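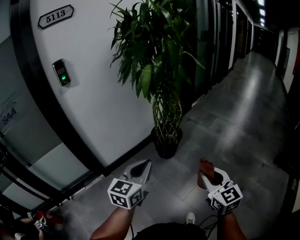
Service Robotics, Unit 6
Buying a data collection kit: the Kallstead handheld set
Handout for the Thursday section, 2023-11-16

Read this before the session. The product sheet is in the course folder, and you will need it for the exercise at the end.

1. What is being sold

Kallstead sells a kit for recording human demonstrations. A person holds one gripper in each hand, wears a camera at head height, and does ordinary tasks. The recordings are used later to train a robot arm fitted with fingers of the same shape. No robot is needed on the day of recording, which is the main selling point and the reason the kit costs less than a teleoperation station.

The base kit contains:
2 handheld grippers with marker cubes
1 head camera with mount and cable set
1 calibration board
1 license for the recording software, one seat
Spare finger pads

The list price is $3,000. The processing service is sold separately and is covered in section 4.

2. How tracking works in this kit

Each gripper carries a cube printed with square black-and-white markers. The software finds the markers in the camera view and works out where the cube is and how it is turned. Since the cube is fixed to the gripper, the position of the fingertips follows from a known offset.

Consequences for the buyer:

A marker has to be in view to be tracked. If the operator looks away from the hands, tracking is lost until the cube comes back.

More than one visible face gives a steadier result than a single face. Kallstead puts markers on the sides of the cube so that turning the wrist brings another face into view.

Glare and blur both hurt. Glossy floors and overhead lights are worth checking before you choose a room. A fast reach in dim light is the usual cause of dropped frames.

The camera lens is wide. Straight lines such as door frames come out curved near the edges. The software corrects for this with the calibration file, and the file belongs to one camera only. Swapping cameras without swapping files gives wrong positions, and the software does not warn you.

3. Points to check in any kit of this type

These apply to Kallstead and also to the two competing kits from Pirkau and Tyagi, which we compare in Unit 7.

Weight and grip. The operator holds the grippers for a full session. Ask for the weight of one complete gripper with its cube attached. Two of the three suppliers quote it without.

Cables. The Kallstead kit is wired. Cables run back from the gripper along the forearm. They should be clipped to the sleeve with enough slack to straighten the elbow. The Tyagi kit is wireless, but its batteries have to be changed in the middle of a long session.

Finger pads. Pads wear out and change how an object is held. Recordings made with old pads and new pads should be labeled separately. Ask what a replacement set costs and how long delivery takes.

Time sync. The gripper opening is recorded by a sensor in the handle, and the video comes from the camera. The two have to share a clock. Ask the supplier how large the offset is and how it is measured. "Synchronized" on a product sheet is not an answer.

File format. Can you open the raw recording without the supplier's software? With Kallstead, yes for video, no for the gripper channel unless you export it first.

4. The processing service

Kallstead offers to turn raw recordings into training files. You upload, they return hand positions, gripper openings and a quality report for each episode. An episode is one attempt at one task, from start signal to stop signal.

The worked case for this unit is Ellusmont, a building services company that wanted a robot for light hallway work: opening doors, moving plants for the cleaning crew, picking up litter. In October they sent in 552 episodes. The quality report sorts each one into accepted, repaired or rejected. The full table is in the course folder.

Three things to notice when you read it:

Rejected episodes are still billed. This is in the contract, on the second page.

"Repaired" means that gaps in tracking were filled in by calculation. For a short gap while the hand moves through open space this is usually fine. For a gap at the moment of grasping it is not, because that moment is what the robot needs to learn.

Door tasks did worse than litter tasks. When an operator reaches for a handle close to the body, one gripper tends to hide the other's cube. Ellusmont later asked operators to stand farther back – this helped, but it also changed the way the doors were opened.

5. Privacy and site rules

A head camera records whatever the operator faces. In an office hallway that includes room numbers, company logos, signs, keypads and anyone who walks by. The kit has no blurring function. The service offers blurring as an extra, for faces only.

Before recording in a shared building, get written permission from the site, put up a notice at both ends of the hallway, and decide who is allowed to see the raw video. Door codes must never be entered while recording.

6. Exercise

Work in pairs. You are advising a small company that wants to collect demonstrations in its own building over one month. Write one page covering:

a purchase recommendation, base kit alone or kit plus service
the questions you would send to the supplier before ordering, taken from section 3
a rule for when a repaired episode may be used
one cost that is missing from the product sheet

Use the Ellusmont table for your reject rate and show how you got it. Do not use the rate printed in the Kallstead brochure – it was measured at a table, with one task, and does not carry over to a hallway.

Bring a printed copy. We will swap pages between pairs in the first half and go over the contract terms in the second.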